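Robotics club: the packing task, again

The Rerkenlow student team wants to enter its packing project in the Totetti contest, and the members keep telling me it's nearly ready. I have my doubts. Orsolya Pintér says they have 207 recorded runs and need 600 by the end of December.

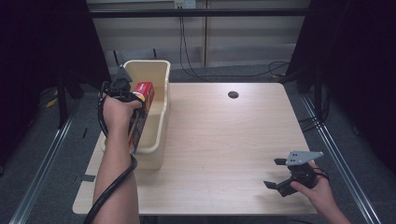 A box goes into the bin, held in the left gripper.

That pace looks hopeful to me, but what bothers me more is the choice of items — all of them boxes so far.
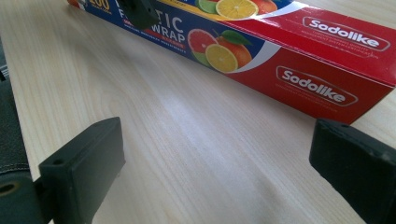
Edit Kerekes wants 10 new items added before anyone trains anything, and I'm with her. Cartons have flat sides and square edges. Even a long one like the Sodolike wrap, set down at an angle to the open fingers, is still a carton. Try a bag of rice and then tell me about the contest. Entries close 24th December.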